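Buying and Budgeting for Hand-Held Grippers: Your Questions

I keep getting the same emails from people putting together an equipment request, so I've gathered my replies in one place. I'm Nives, I do the purchasing for our bench at Tambridge, and I've made most of these mistakes with my own spreadsheet.

How much should I ask for?

Our last request was $1,725. That covered 2 hand-held grippers, spare fingers, mounting hardware, cables and a work surface. It did not cover a computer (we had one already) or anybody's time, and I wish I'd put the time in as its own line. If your approval people are anything like ours, they'd much rather see one full number in October than three little ones trickling in through spring!

Do I need to buy a special table?

Nope. Use a sturdy one you own and spend the money on what goes on top. I like a big, plain, pale surface with nothing printed on it, and dark fingers are easy to pick out against it.
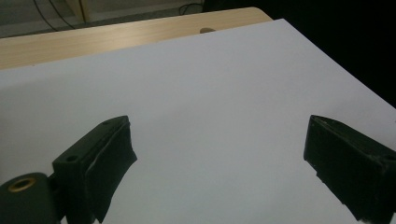 Fingers open over a blank white sheet.

Get a sheet bigger than you think you need. Ours came from Midley, and I measured the table first and still ordered one size too small, so there was a return shipping fee in there that I'm not proud of.

Should we print our own fingers or buy them?

If you have a printer and someone who likes fussing with it, print them. Vaughn Escobedo does ours, and the material cost is so low that I stopped tracking it per piece. Bought ones from Kobzar are perfectly nice, they just take 30 days to reach us, and that's a long wait when you've snapped one on the first morning. Whichever way you go, keep 4 spares in a drawer and label them left and right. Please label them.

What about screws and inserts?

Give them their own line! I used to bury these under "misc." and then spend my afternoons hunting for one screw length. Brass inserts cost a bit more than driving screws straight into plastic, but you can take a finger off and put it back again and again without chewing up the hole. Buy a full bag, and write the thread size on the bag.

Where should the setup go in the room?

Near power and a network jack, and I'd settle that before you order a single cable. Lajos Dudás walked our room with a tape measure and we ended up changing the whole plan on the spot, which saved us a long extension run along the floor.

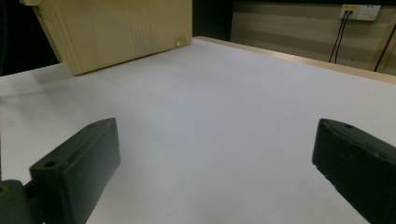
Measure from the outlet to the table edge, then along the table to wherever the person will be working, then add slack for arms moving around. I add a full arm's length. Cables that are a touch too short are the most annoying thing I've ever bought, and yes, I've bought them twice.

Also leave yourself room at the back for whatever boxes and bins live on the table. They take up more of it than the drawing says.

Is one gripper enough to start?

For trying things out, sure. For a real work schedule I'd get two. When one is waiting on a part, the other keeps going, and you can swap pieces between them to figure out what's broken. Jahangir Talukder talked me into the second one and I grumbled about it for weeks (sorry, Jahangir, you were right).

Do you recommend a service plan?

Not for the grippers themselves. There isn't much in them we can't fix at the bench. We did pay Tevport for a setup visit, and I'd do that again, mostly for the afternoon of asking questions.

Can I rent first?

Sometimes. Ask whether the rental fee comes off the purchase price, and get the answer in writing. Ask who pays for worn fingers too. Fingers get scuffed in ordinary use and you don't want to argue over that at return time.

What do people forget to budget for?

Lighting, storage, and practice time. Evaristo Galli keeps our training sheet, and he blocks out a whole morning for each new person before they do any work that counts. I add that to the plan as hours, right under the hardware, where it can't get trimmed so easily.

Can I get a copy of your spreadsheet?

Yes, just email me and tell me how many stations you're planning. The tab called "old" is old, ignore it.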